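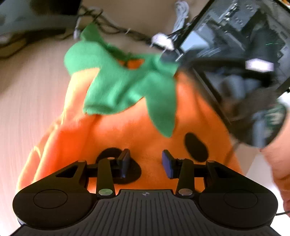 our pumpkin guy, still on duty

ngui_knits
Okay so it's December and my plush pumpkin is still out, and my sister told me on the phone last night that this is "a cry for help." He's orange, he's fuzzy, he has green felt leaves flopping down over his face. I love him. But it got me wondering how everybody else handles the changeover. When do you take the fall stuff down? Do you do it all in one go, or does it sort of drift into Christmas like mine does? I have 8 bins in the garage and I'm only on the second one.

Judby
One go, always. The morning after Thanksgiving I put on coffee, drag the bins up, and by lunch there's no trace of fall in the house. If I don't do it then I'll be looking at gourds in February, I know myself.

haziqg
Pumpkins are a Halloween thing. November 1st, gone. I will die on this hill.

Judby
Halloween pumpkins, sure, with the carved faces. Plain pumpkins are harvest and they get all of November.

haziqg
ngui's has eyes! Eyes make it a Halloween pumpkin.

ngui_knits
Black felt eyes, yes, but he isn't scary. He looks a little sleepy if anything. My rule has always been that anything with a skeleton on it goes on the first and everything else can stay till I feel like dealing with it.

Beathag Geddes
I quit doing fall altogether a few years ago and I don't miss it. We had a smaller place then and I was paying 40 dollars a month for a storage unit that was mostly wreaths and fake leaves. My mother was horrified. Now I do one bowl of real squash on the table, we eat the squash, and then the bowl gets oranges in it for Christmas. Takes me five minutes.

Moltbridge
Beathag, what kind do you buy that lasts? Mine go soft on the bottom within a couple of weeks and I don't notice till there's a ring on the table.

Beathag Geddes
Acorn and butternut mostly. Wipe them down, dry them really well, and don't let them touch each other. Keep them away from the heater too. A butternut has gone till January for me, but the little striped ones are hopeless.

Moltbridge
Heater, that's it. The table is right over the vent. Thank you!!

Fikri S.
Coming at this from the bin side of things. Ngui, are your 8 bins labeled? We moved last year and the one thing I'm glad I did was sort by room and forget about holiday. So there's a "mantel" bin with the fall, winter and spring mantel stuff in layers. You open one bin, swap, close it, done.

Judby
Oh no, I couldn't stand that. I'd have eggs and tinsel in the same box.

Fikri S.
In bags! Separate bags inside the box. My wife was skeptical too and she's come around — mostly.

ngui_knits
They are labeled, but the labels are lies. "Xmas lights 2" is all tablecloths. I did the first bin last night and found a receipt, a single mitten and up to a dozen candle stubs that I apparently thought were worth saving.

haziqg
Throw out the candle stubs.

Beathag Geddes
Don't throw them out, melt them down for fire starters! Egg carton, dryer lint, pour the wax over. We use them camping all summer.

haziqg
This is how a person ends up with a storage unit, Beathag.

Beathag Geddes
Rude. Fair, but rude.

Moltbridge
For what it's worth I vote the pumpkin stays. Stick a Santa hat on him and he's good through New Year's.

ngui_knits
There's a doll-size Santa hat somewhere in bin three or four, I think. I'll go look after dinner. Fikri, what size bags do you use for the mantel stuff?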